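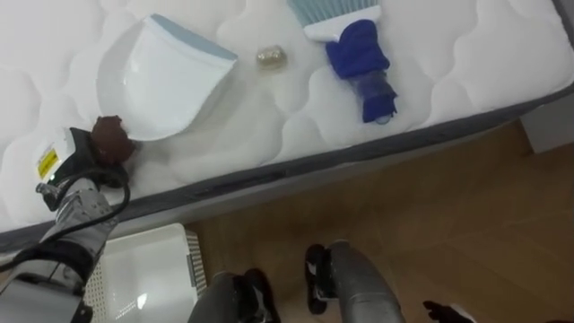
Zenov 6 drops tile home screen, brings back plain list

Temadier has released version 6 of Zenov, its launcher and home screen software for phones and tablets. The update removes the tile layout that was introduced in version 5 and replaces it with a scrolling list of apps, close to the one the product shipped with originally.

The new version went out on 7th July to people who already have a paid license. Those on the free edition will be offered it in stages, and the company has not given an end date for the rollout.

Tiles were the main feature of version 5, which came out in February. They could be resized and set to show mail, weather or calendar entries, but many users complained that they refreshed slowly and that the layout was lost when a device restarted. Temadier fixed the restart bug in a later patch. The refresh delay was never fully cleared up.

"We kept patching it and the reports kept coming in," said Nusrat Zaidi, product manager for Zenov. "Most people had gone into settings and switched the tiles off. The list is what they were using."

Anyone upgrading from version 5 will find their pinned apps at the top of the list, in the order they were pinned. Folders carry over as well. Custom tile colors do not, and there is no way to import them. Temadier recommends making a backup from the Settings menu before installing, as going back to the older version requires a full reset of the launcher.

Search has also changed. Swiping down now opens a single box that looks through apps, contacts and files together, where version 5 had a separate tab for each. File search is off by default and has to be turned on under Privacy.

The tablet edition gets a side-by-side view that can hold 2 apps. It does not yet work with the screen in portrait position. Hazem Kamel, who leads tablet development, said portrait support was planned for the next point release.

Some add-ons will stop working. Eren, a widget pack made by the software firm El Idrissi, was built on the tile system and will not load in the new version. Ermanno Donati of El Idrissi said the company was rewriting the pack and expected the work to take about 6 weeks. Customers who bought Eren will not be charged for the new one.

Two smaller changes are listed in the release notes. The clock on the lock screen can now be moved to either corner, and the dark theme no longer switches itself off when battery saver is on.

The price of a Zenov license is unchanged. Temadier will continue to send security fixes to version 5 users for now, but said there would be no further feature updates for it.

Recent items

Eren widget pack: which devices are supported
How to back up your Zenov settings
Dalia Alaoui on choosing a first tablet
Temadier closes its old support forum
Review: Zenov 5 on a budget phone
Letters: Brahim Abdel Hamid on forced restarts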